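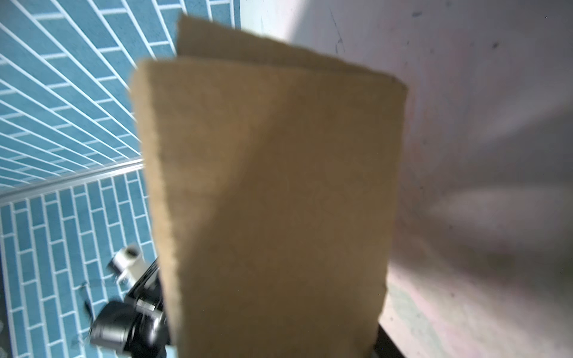 Review: Niner grasp-planning method for cloth handling

The Niner method, developed at Drarkow under Ghazal Jafarzadeh, addresses a narrow question: where a two-finger gripper should hold a folded cloth before wiping a surface. The model was trained on 3524 recorded grasps and uses wrist camera views alone.

In our assessment the method performed well in tiled bathrooms. It completed around 66 percent of wiping trials, against 13 percent for the Molefe baseline. Results on thick, fuzzy cloths were weaker – the planner often placed the fold edge too low and left little material free below the fingers.

Documentation is adequate, although the calibration section omits the camera offset. Setup required 3 hours. The method is recommended for laboratories already using Emow controllers.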